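From: Renato Macaraeg
To: cadlow-bench list
Date: 2018-07-19
Subject: Re: [cadlow-bench] Drift on small scales when weighing out dry stock

On the drift question, Andel wrote:

> We have been weighing dry color stock on a compact scale for
> two seasons and the batch records no longer agree with the
> finished glaze. The scale passes its own calibration routine
> every morning. If I put the same cup on it at nine and again
> at eleven, the reading has moved. Sometimes it moves up,
> sometimes down. I have replaced the batteries, moved the
> bench away from the window, and tried a second unit of the
> same model with the same result.
>
> Is this simply what small scales do, or is there something in
> the way we use them? I would like to avoid buying a lab
> balance for a job that a kitchen unit used to do.

There are several separate effects in that description and it helps to take them one at a time. I keep the weighing notes for the Zervas shop, so what follows is from our records and may need adjusting for your room.

1. Zero tracking

Most low-cost scales have automatic zero tracking. The firmware assumes that any small, slow change near zero is drift and removes it. This is useful for an empty pan. It is a nuisance if you sift powder in slowly from zero, for the firmware can absorb part of what you add. The result is a cup that holds more material than the display says.

The test is easy. Tare the empty cup, then add stock very slowly with the tip of a spatula until the display reads 2 g. Lift the cup off, wait for the negative reading to settle, and put it back. If the display now reads more than 2 g, tracking has eaten the difference. On our older unit the error showed up every time. On the newer one it did not show up at all.

The workaround is to keep the scale away from zero while you add. Put a dead weight on the pan, do not tare it out, and work by difference. We use a steel slug of 26 g. You write down the starting value, add stock, and subtract. It costs one line of arithmetic per ingredient and removes the effect completely.

2. Warm-up

Strain gauge cells change with temperature, and the electronics next to them give off a little heat after power-on. A calibration done in the first minute is a calibration of a cold instrument. Andel's nine o'clock and eleven o'clock readings fit this. If your unit shuts itself off to save the battery, it may be going through warm-up several times in a morning, and that would explain a shift that goes in both directions.

Our rule is 8 minutes on before the first reading, auto-off disabled if the menu allows it. If the menu does not allow it, run the unit from a wall adapter; on some models that disables the timer.

3. Creep

Leave a load on the pan and the reading will walk slowly in the direction of the load. Take the load off and the zero comes back late. This is a property of the cell and the adhesive under the gauge, and no setting will fix it. Do not store anything on the pan. I have seen a scale with its own calibration weight left on it overnight, and the zero took most of the morning to recover.

For batch work, pick one waiting time and use it for every reading. We read at 5 seconds after the last addition. The absolute error from creep is still there, but it is nearly the same for each ingredient, and the ratios are what matter in a glaze.

4. The surface

A scale with four feet on a board that flexes is a scale with an unknown tilt. Lean on the bench and watch the last digit. If it changes, the bench is part of your instrument. A stone tile under the feet is usually enough. Cloth under the feet is more of a compromise. It damps vibration and keeps a light unit from sliding, but a soft cloth lets the feet settle unevenly, and you should check zero again after any move. If you want cloth, pull it flat and make sure no fold runs under the base or touches the pan.

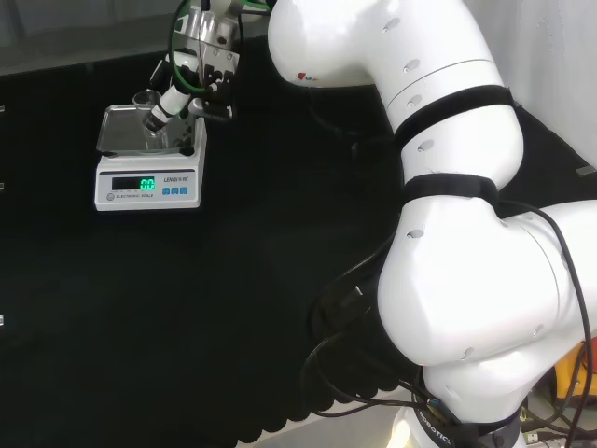
Hunivia wrote back off list, and agreed to be quoted, that the cloth is fine so long as it is thin and does not shed, and that static is a bigger problem than settling once the humidity drops. Charged powder clings to the side of a plastic cup and also pulls on the pan, so the display hunts and never locks. A metal cup cured it there. Hunivia also noted that a synthetic cloth can carry a charge of its own and suggested cotton.

I agree with the metal cup. I had not considered the cloth as a source and will try cotton on our bench.

5. Calibration routine

"Passes its own calibration" means less than it sounds like. The routine sets the span at one load, usually near full capacity. It does not tell you that the scale is right at the bottom of its range, where most colorant additions fall. Get one small check weight of a decent class, close to your usual addition, and record what it reads at the start and end of each session. Our log has four columns: time, room temperature, zero, check weight. A page of that will tell Andel more than swapping units, particularly as the second unit is the same model and probably has the same firmware and the same habits.

Handle the weight with tweezers or a folded bit of paper. Skin oil will not ruin a glaze batch, but it builds up over a season.

6. Whether to buy a balance

I would hold off. Consider what the batch can tolerate. For the bulk ingredients a kitchen unit is adequate. For oxides used in small amounts the resolution of the display is the limit, and there are two ways around that without spending much. One is to make a larger batch. The other is to make a dilution: blend the oxide with one of the bulk materials in a known ratio, mix it thoroughly, and weigh the blend. An addition that was too small to trust becomes one that is comfortably in range. You then subtract the bulk material from its own line in the recipe — people forget this step, and the glaze comes out stiff.

If you do buy, look for a draft shield and an external calibration weight in the box. Ignore the number of digits on the display until you have found the repeatability figure in the manual. Some sellers list only the digits.

Andel, could you post the model, the capacity, and whether the auto-off can be disabled? Also the size of a typical colorant addition. If it is under a gram I would start with the dilution and leave the rest for later.

I can send a blank copy of the log sheet to anyone who wants it. It is a plain text file and prints on one page.

Renato Macaraeg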